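Search this site Search
Home Projects Publications Equipment Contact

4. Planning and costing the collection equipment

4.1 What we thought we were buying

When we first sat down to write the equipment budget (this was in January, well before we had settled which household tasks would be in the study), we did what I suspect most small groups do, and began with the arm. Robot arms are expensive, they have long delivery times, and they are the thing that visitors ask to see, so it felt quite natural to put one at the top of the sheet and fit everything else around it. Greer Munro, who looked after our purchasing, very patiently asked us what the arm would be doing for its first few months in the building, and we had to admit that it would be waiting for data.

That conversation changed the order of the whole plan. We moved the arm to the second phase and put the hand-held grippers first, together with their markers, cables, chargers and spare fingers. A person holding a gripper can record cleaning, sorting and fetching tasks in any room with decent light, and the same recordings can be used later to train whichever arm is bought in the end. It also meant that we could learn what sort of reach and grip the tasks called for before we signed for anything large, and a good thing too, as our early guesses about reach were rather poor!

4.2 Quotations and the cost of small parts

We asked three suppliers for prices. Vornik quoted for a complete kit, Kuipers for grippers alone, and Lasivska for grippers with a support contract that could be renewed each year. Comparing them took far longer than we had allowed, mostly owing to the different ways in which each firm treated the small parts. Kuipers left out the wrist straps and marker cubes altogether; Vornik included them but charged separately for replacement fingers; Lasivska put everything in one figure and would only break it down when Craig Kinnear telephoned to ask (and then telephoned again). In the end we chose Kuipers for the grippers and made up the rest of the order ourselves, with a first outlay of £3301 for the Ostavar pilot.

We would gently encourage other groups to write out the small parts line by line before asking anybody for a price. Our own list ran to 46 lines, and the first version of it had been a single row reading "accessories". Cables deserve particular care. They need to be long enough for a person to lean, stretch and turn, and they need replacing more often than one would like. We set aside money for a full second set and had used a good part of it by the end of the pilot.

4.3 Budgeting for the room

The room itself had no line in our first budget at all, and this was the omission we most regretted. Large household fittings such as baths take up floor space, have to be delivered, and must be placed so that a person can work at them comfortably with both arms. Sorcha MacRitchie drew up a floor plan with the fittings, shelving and seating all marked on it, and we found the plan much more useful than the spreadsheet when it came to deciding what could be bought now and what would have to wait. Lighting, too, is worth settling early. Glossy white surfaces throw back bright spots, and extra diffusers are cheap if they are ordered with the lamps and surprisingly dear if they are ordered afterwards.

We also learnt to budget for people's time by the session and to leave the hourly rate as a check on the total. The pilot plan allowed for 130 sessions of 21 minutes each, with a rest after every one. Leaning over a low fitting is tiring work, and Iona Swanson's advice was that rests should be paid for and written into the plan from the start, so that there would be no temptation to trim them later when money was short. Fig. 3 comes from the bath task, which asked more of both people and equipment than any other in the pilot.

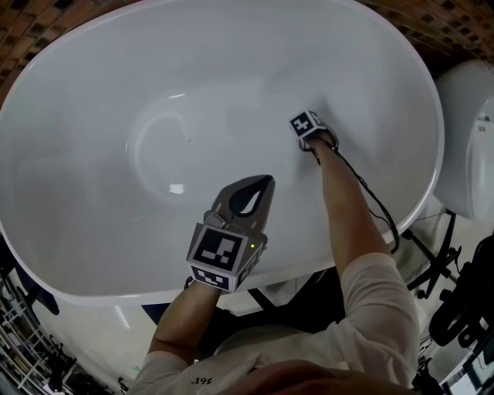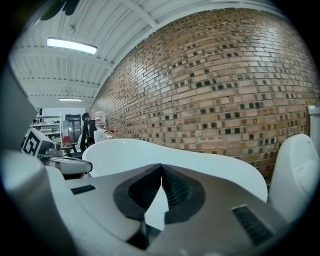

Figure 3. Hand-held gripper equipment with printed markers, from two viewpoints in the same workspace.

4.4 Holding money back for the arm

The sum we had first put down for the arm was kept in the second phase, and we have left it there untouched. Lachlan Chisholm is now preparing a fresh specification for reach and payload based on the pilot recordings, and the three suppliers will be asked to quote again once it has been agreed.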